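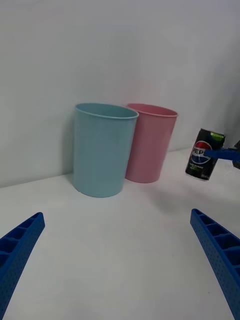
1/ Plastic tumblers and little cans: a thread. I have thought about this far more than a grown adult should, and I'm having a great time, so come along!

2/ Start with the tumbler. Tall, a bit wider at the mouth than at the base, with a rolled rim. The pale light-blue one is my favorite shape of cup, full stop. The taper means they stack, and the rim is nice to drink from. Glass people, I love you, but I have dropped too many of yours.

3/ My whole stack is from Allska, 36 of them, bought last June for a backyard thing that got moved indoors. They have been in use ever since. Birthday parties, paint water, one very bad attempt at growing basil.

4/ Somebody asked if plastic changes how soda tastes. I can't tell the difference with my eyes closed. Takeshi Ogura says he can, and we tested him, and he got it right often enough that I had to buy him lunch.

5/ What I do notice is bubbles. A tall cup keeps a soda lively longer than the wide bowls-with-ambitions we had before. Pour down the side, tilt it, go slow, then straighten up for the last bit so you get a small head of foam. So satisfying!!

6/ Now the cans. I'm firmly a small can person. A big bottle gets opened, everyone has a splash, and then it sits in the fridge door going flat until somebody feels guilty. A small can gets finished.

7/ Also they fit everywhere. Cup holders, the egg shelf, the narrow gap next to the mustard. The lower shelf of our Macedo cart holds 33 of the slim ones standing up and I know this because I spent a very happy evening finding out.

8/ And can we talk about dark cans next to pale cups? A black Pepsi can against a plain white wall looks so sharp. I keep wanting to put out a tablecloth and then I look at the white surface and leave it alone.

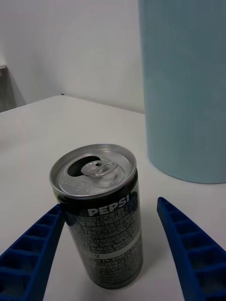

9/ Reading the can is half my fun with imported sodas. My partner thinks this is a strange hobby. But I'll pick one up in the shop and stand there turning it for ages, with no idea what most of it says. On this Pepsi you get the big white name up by the lid, and then row after row of tiny print underneath, gray on black, packed into blocks and little boxes. I can't read it and I still think it's gorgeous — somebody had to lay all of that out on a very small can!

10/ If you can read the small print on yours, please reply with the best bit. Wafula Ogola translated a melon soda for me once and it had a whole polite sentence about opening it gently. I think about that sentence a lot.

11/ Tab etiquette. Ours is: lift it, push it back down, leave it on. I used to snap them off and save them in a jar. The jar got to 500 and I had no plan for it, so the jar is now retired and lives on top of the bookcase.

12/ One can, two cups is my favorite way to share. Pour half in one, wait for the foam to settle, pour the other, then even them up. It takes a minute. Kids are extremely strict referees for this by the way.

13/ Cleanup: rinse the tumblers soon after, upside down on a towel, and don't stack them until they're dry or they'll stick together and you'll be wrestling cups at midnight. Cans get a quick rinse before the recycling bin too. Our kitchen smelled like cola for a week once. Not again.

14/ A few of you asked about the tray from my last thread. It's the Sollance one, still going, still scratched. I did sand down the handle — much better.

15/ Next up is root beer, and I already have four kinds waiting. Tell me your favorite small can and what cup you pour it into. Mugs count. Jam jars count!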